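# The Long Walk-Back at Jugah

The ceasefire line at Jugah is marked on two maps, and the maps disagree. One puts the river crossing inside the northern zone. The other, signed eight days later, places it in the buffer. For most of the past year the difference had no practical effect, as both garrisons kept their vehicles well away from the water. In March a patrol from the northern side drove onto the bridge and stayed there for five hours.

What followed is now studied by people who work on military hotlines and incident agreements. The southern command did not fire, and it did not use the hotline either. It sent a written note through the Keseo liaison office, a body set up to handle livestock crossings and the return of bodies. The note asked which map the patrol had been using. The reply came before dark, and it named the map.

"It was a clerical question," says Ifeoma Amadi, a former liaison officer who has written on the episode. "A clerical question can be answered by a captain. A protest has to go to a minister."

The distinction matters in the design of such channels. A hotline between ministries carries authority, but each use of it is a political act and is usually leaked within the day. A liaison office carries almost no authority. Its staff are junior, its forms are dull, and its traffic is seldom read by anyone who might want to make a speech about it. Under the Jongate protocol, which governs the line, the office may pass "technical inquiries relating to movement and position." Neither party had expected an armed patrol to be treated as one.

Each government gave its own public account. The northern defense ministry said the patrol had been on a routine route and had returned to base on schedule. The southern foreign ministry said an intrusion had been detected and had ended. Neither statement mentioned the bridge by name or the exchange of notes. Analysts who track official language noted that both texts avoided the word "withdraw," which under the protocol would have started a formal review.

Akash Upadhyay, who studies armistice commissions, considers this the most useful part of the record. The two statements were compatible, he argues, and could not easily have been so by chance. Either the drafts were shared in advance or both capitals had the same reason to keep the matter small. He leans toward the second. The northern budget was before parliament that month, and the southern government was four seats short of a majority. 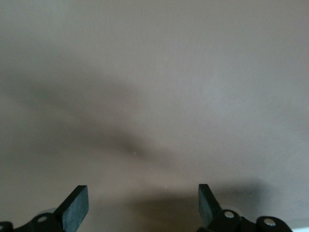
Suryani Oei disagrees, and says the calm has been oversold: the patrol tested the line, learned that the response would be a letter, and went home with that knowledge. In her view a channel that lowers the cost of answering an intrusion also lowers the cost of making one, and the next patrol should be expected to stay longer.

There is some evidence on both sides. The office's log, released in part to the monitoring mission, shows 517 inquiries under the technical heading since the protocol came into force. Most concern cattle, fences and drainage. The entries after the bridge incident include several on vehicle movement, a category that had been close to unused. That can be read as a sign of growing friction, or as a sign that both commands now report movements they once kept to themselves. The log does not say which vehicles were armed.

The mission itself is a weak instrument. It is based at Drultville, well back from the river, and its observers need clearance from both sides to visit the crossing. Its mandate covers verification but not attribution: it can state that a vehicle was on the bridge, and it cannot state that the vehicle should not have been. A proposal to widen the mandate was tabled last year and has not been put to a vote.

The maps remain the underlying problem. A joint survey team was agreed in principle when the second map was signed, with the cost to be split evenly. It has not met. The northern side wants the first map used as the baseline for any fieldwork. The southern side holds that the later document replaces the earlier one — a standard reading of successive agreements, though the text itself has no clause to that effect.

Until the survey is done, the commands are working from an informal rule. Vehicles stop short of the bridge on either bank, and foot patrols cross only after a note has gone through Keseo. The rule is not written into the protocol. Officers on both sides are briefed on it when they rotate in, and the next rotation is due in March.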